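About Ollamik

Ollamik builds and tests household robots. We started in two rented rooms on Starneck and now have 23 people, most of them working on hands and grasping. Our main project is Rillivik, a program for teaching robots ordinary chores such as tidying up and emptying the trash.

Twice a year we open the doors to the public. The next open day is April 10, 2025. Sille Grímsdóttir runs the demonstrations and will take questions between them. Visitors can try the hand-held grippers themselves. Children are welcome with an adult.

School groups can book a separate visit in May. Last year 344 students came, and the Baranauskienė workshop next door lent us its hall for the talks.

To book, call the front desk or write to us through the contact page. Parking is behind the building.
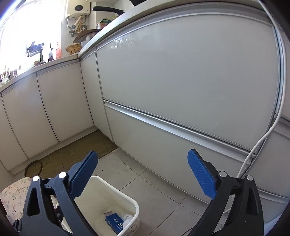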